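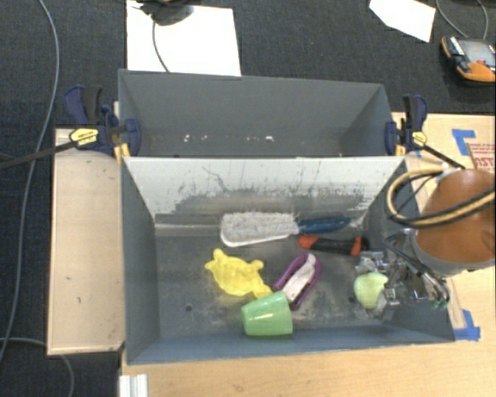
Figure 3. Transfer cell at the Varorau site during a pick. The front bin holds the mixed objects and the rear bin receives them. Bar clamps hold the two bins where they meet.

4. Working rules for shared transfer cells

4.1 Scope

The rules in this section apply to cells in which a single arm moves mixed household objects from one open bin to another under the control of a learned or scripted policy, with an operator present. They were drafted for the two Skamlow cells, one at Varorau and one at Saithong, and cover fixturing, object sets, resetting and the recording of faults. They do not replace the risk assessment that each site must hold for its own arm, and they say nothing about guarding, stopping distance or speed limits, which are treated in Section 3. Their purpose is narrower: two sites that follow them should be able to pool their attempts without first having to argue about what an attempt is.

The first draft had been written at Varorau by one of the authors and was in use there through January. It was then read against the practice at Saithong by Yupin Kamolrat, whose notes led to most of the changes described below. The revised text was adopted at both sites on Mon 24 February. We refer to the two versions as Draft A and Draft B.

4.2 Fixturing of bins

Rule 1. The source and target bins shall be fixed to each other and shall not move relative to the arm base when pushed by hand at any corner.

Rule 2. The fixing shall be removable without tools.

Under Draft A the bins were placed against tape marks and held by friction alone. Small shifts went unnoticed during a shift of work and appeared later as a slow drift in grasp position. Draft B therefore asks for a clamp on each side where the bins meet, as in Figure 3. One-handed bar clamps meet both rules. The bars are long, and an operator fitting them should turn the free ends away from the side on which the arm moves as far as the bench allows. Where one bar has to lie on the arm side, its end must be included in the collision model as a fixed obstacle. Saithong had modelled the bins and left out the clamps; the omission was found on paper, during the comparison of the two set-up sheets.

Clamps are checked at the start of each session and again after any contact that triggers a protective stop. The check is a push by hand and takes a few seconds. We considered a dial gauge and dropped the idea, as neither site kept up the readings for more than a week.

4.3 Condition of bins

Rule 3. A bin may be used with a scratched or worn surface, provided that no wear has produced a sharp edge or a raised burr.

Rule 4. A bin shall not be replaced within a series of attempts. If it has to be replaced, the series is closed and a new one opened.

Rule 3 was disputed. Mayuree Chaimongkol argued that bins should be retired once the floor is visibly marked, on the grounds that scuffs and pale smudges change the appearance of the background and so the output of the segmentation stage. The opposing view was that bins in ordinary use are marked, and that a rule requiring clean ones would measure something of little interest. The front bin in Figure 3 has streaks and scuffs on its far inner wall and an uneven, smudged floor, and it is acceptable under the rule as adopted. As a compromise, each series now begins with a still picture of both bins with nothing in them, stored with the log, so that the state of the surface can be taken into account in later analysis. This has a cost at the start of the day and none after it.

4.4 Object sets

Rule 5. The source bin shall hold up to 15 objects, drawn from the agreed list.

Rule 6. Each load shall include at least one object from each of four groups: rounded, long and rigid, hollow, and irregular.

The groups are deliberately broad. A toy fruit is rounded; a scrub brush is long and rigid, although its bristles are compliant and it may be gripped at either end; a plastic cup is hollow; a moulded toy in the form of an animal is irregular. Some objects could be placed in more than one group, and the list settles each case by decree. Objects may touch or overlap. Draft A required a gap between neighbours, and operators at Varorau spent more time arranging the bin than running the arm. Draft B drops the gap and asks that the load be tipped in and left as it falls.

Hand tools need a separate note. Knives, cutters and screwdrivers are useful test objects, being slim and of mixed surface finish, but a cutter with a live blade has no place in a cell where people reach in to reset. The agreed list admits the body of a cutting tool only if the blade has been removed and the slider glued, and the object must be marked on the underside by the person who did this. An unmarked tool is treated as live and taken out. The same applies to a tool whose mark has worn off.

4.5 Attempts and resets

Rule 7. An attempt begins when the gripper first passes below the rim of the source bin and ends when it next rises clear of the rim of either bin with the fingers open.

Rule 8. The operator shall not reach over either bin while the arm is enabled.

Rule 7 replaces a definition based on finger closure. Under the older wording an approach that was broken off before closing did not count, and the reported rate was flattered accordingly. The rim is a better marker in practice, being a fixed height that both the controller and an observer can judge. It leaves one awkward case: a gripper that enters the bin, stays there and regrasps several times is logged as a single attempt. We accept this, and record the number of closures in a separate column.

Rule 8 is the one most often broken. An object leaning on a side wall invites a quick nudge, and the nudge is both unsafe and unlogged. At Saithong the reset key was moved to a post two steps from the bench, and the operator has to walk to it before entering the cell. Varorau kept the key on the bench and relies on training. We have no basis yet for preferring one arrangement over the other and the rule is silent on the point.

4.6 Hoses, cables and loose items

Rule 9. Hoses and cables on the arm shall be dressed so that no loop can catch on the rim of a bin or on a clamp at any pose used in the task.

A loop of slack is needed at the wrist, and the question is where it hangs when the gripper is at the bottom of the bin. The arm is therefore moved by hand through the four floor corners of each bin before the first attempt of a session, with the operator watching the bundle — the gripper can be ignored for this check. Corners nearest the arm base are the worst, as the bundle there comes over the corner of the bin. Air hoses on the gripper are inspected at the fittings at the same time.

Handheld devices, paper and spare cables may stay in the surrounding area provided that they lie outside the reach envelope used by the planner. A cable passing beneath a clamp bar is permitted if it is free to slide. Labels and tape on the bench are left in place for the length of a series.

4.7 Use of the rules to date

The Tudoseck log format was extended to carry a field naming the version of the rules in force. The pooled record holds 882 attempts under Draft A, all from Varorau, and 1524 under Draft B from both sites. The two groups differ in object loading and in the definition of an attempt, and we do not compare their success rates. Departures from a rule are entered by number in the same log, with a free-text remark, and do not by themselves cause an attempt to be thrown out. The analyst decides which departures matter for the question being asked and states the choice alongside the result. Section 5 excludes attempts with a departure from Rules 1, 4 or 7 and keeps all others.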